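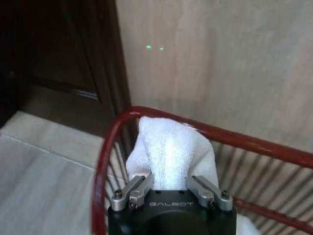
Towels and Baskets: The Questions I Get Most

I rent out two small guest rooms behind my house and I wash a frankly silly number of white towels. Ever since I wrote about switching to wire baskets my inbox has been full of towel questions (I love it, keep them coming!), so I've put the ones I get over and over on one page. Last updated May 2026.

Why white terry and not a nice color?

I can wash every towel I own in one load, that's really it. I had a set of navy ones when I started and they were gorgeous for a few months, and then somebody used one with an acne cream on their face and it came out with orange blotches. White doesn't care. If a white one gets makeup on it I treat the spot, wash it warm, and most of the time it goes right back on the shelf.

Why wire baskets? Don't you like wicker?

I do like wicker! I had three wicker ones and I still keep magazines in one. But wicker snags terry loops like crazy, and in a bathroom it holds on to damp, and mine got a smell I could never quite wash out. Wire lets the air through from every side. I wipe it down with a soapy rag and I'm done.

Won't wire snag the towels too?

It can, if you buy the wrong one. Run your fingers along the whole rim before you pay for it, and then along the places where the little bars meet the rim, on the inside. If anything catches your skin it'll catch a loop. I like a thick, rounded rim with a good smooth coating, so a towel can flop over the edge and slide off again without hanging up on anything. Thin, bare wire rims are the ones that get me.

Which basket do you have?

The one I recommend most is the Flerkine, the round one in the medium size. I bought my first in February of last year and then went back for more. The handles are a bit stingy, and I wish they made a taller one, but the coating has held up well. My friend Rosângela Cavalcanti swears by the Trummer, which is squarer and fits a shelf better. I tried hers for a week and the corners annoyed me when I was digging for washcloths. If you have a linen closet with straight shelves you might feel differently.

A towel loop got pulled. Is it ruined?

No! Don't yank it. Terry is woven so that a pulled loop won't run the way a sweater does. Snip it off level with the others with small sharp scissors and go on with your day. I have bath towels I've trimmed a dozen times.

Do you fold them or just toss them in?

Both, depending on the basket. Clean bath towels for guests get folded in thirds the long way and then rolled, and they stand up on end in the basket like a bunch of bread loaves. Hand towels and cleaning towels I toss in any old way, a big rumpled heap, and I have made my peace with it. You're going to use one to wipe down a shower in twenty minutes, why would you fold it?

One thing about the heap: tuck the ends in. A corner hanging down the outside gets stepped on, or the dog finds it.

Can I put a damp towel in a wire basket?

For an hour or two, sure, if it's on top and fluffed up so the air can get at it. Overnight in a pile, no. Even in wire, the middle of a pile stays wet. I hang mine over the shower rod first and they go in the basket once they're dry to the touch. If you only have room for a basket, drape the towel over the rim with half in and half out and flip it when you think of it.

How do you keep white towels from going gray or stiff?

Less detergent than you think, and no fabric softener at all. Softener coats the loops and after a while the towel just pushes water around on you. I use half the amount on the detergent bottle, and every fifth wash or so I put a cup of plain white vinegar in the rinse (never in the same load as bleach, please!). Give each towel a good hard snap before it goes in the dryer and another when it comes out. That gets the loops standing up again.

I use Norkness powder, the unscented kind. I've also used whatever was on sale and the towels lived.

Will a painted or coated basket stain white towels?

Mine never has, but I test every new one. Take an old white washcloth, get it good and wet, and drape it over the rim overnight. If there's color on it in the morning, back to the store it goes. Check the feet and the welds now and then too, because a chip in the coating can rust, and rust on white terry is a real pain to get out. Lemon juice and salt in the sun works on small spots if you catch them early.

How many towels do I need for two people?

I'd say three bath towels each: one in use, one in the wash, one in the basket. Then as many hand towels as you can stand to wash. I'm not the one to ask about restraint here.

Where do you buy yours?

For everyday ones I order from Custuda, in the plain weave with no stripe at the end. The stripe shrinks at a different rate from the rest and then you get that puckered end that won't fold flat, and it drives me up the wall. Wash them twice before you use them, on their own, and clean the lint trap halfway through the first drying. You'll be amazed at what comes off!

What happens to the old ones?

They get cut in half and hemmed (badly, by me) for the rag basket under the laundry sink. When that's full I take a bag to the animal shelter, which is always happy to have them. Call yours first, though, and ask if they take cut pieces. Ours wants whole towels only in winter.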